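The technician who looks after the arm at Nestby starts talking before the kettle has boiled. "It's a lovely machine," she says. "Give me any excuse and I'll show you the wrist!"

She has set up and maintained the cell for Hindside, a small firm that works on picking up everyday objects, and she does a good part of the job on screen. Everything gets tried in the simulated cell first – the mounting, the reach over the counter, how far the fingers close – and then the settings go across to the real arm.

"I used to tune by hand, out on the floor, and it took forever," she says. "Now I can run a grasp 100 times over lunch and come back to a list of the ones I don't like."

Her favourite test set is called Skarwood, and it has 259 objects in it. Some are easy. Tool handles she enjoys, as long as the gripper comes in straight from above and the wrist is properly zeroed. Phones are harder. "A phone on its edge is thin and it wants to tip. If one finger closes a hair before the other, you see it lean straight away. I love that, it's the best alignment check I've got."

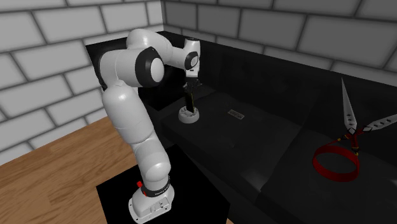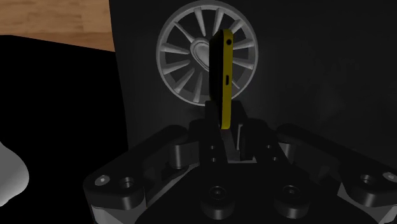
Simulated cell: the gripper on an upright black handle (first) and holding a phone with a yellow edge (second).

The log stood at 2,434 grasps when we spoke, and she reads it the way other people read the footy scores. Grip force comes first, then finger timing, then the joint offsets. When the elbow offset starts to wander she re-zeros the whole arm, base to wrist, and runs the first 133 grasps again before changing anything else.

And the real one? "Same habits," she says. "Wipe the fingers, check the pads, snug up the screws on the palm. Don't overtighten them, please! I've drilled out enough screws for one lifetime."

She keeps her notes in a program called Zaki, which she describes as ugly and wonderful. Every change to the arm goes in, with the old value beside the new one. She scrolled back to October to show me a finger offset she was especially pleased with, and then we had to go and look at the wrist.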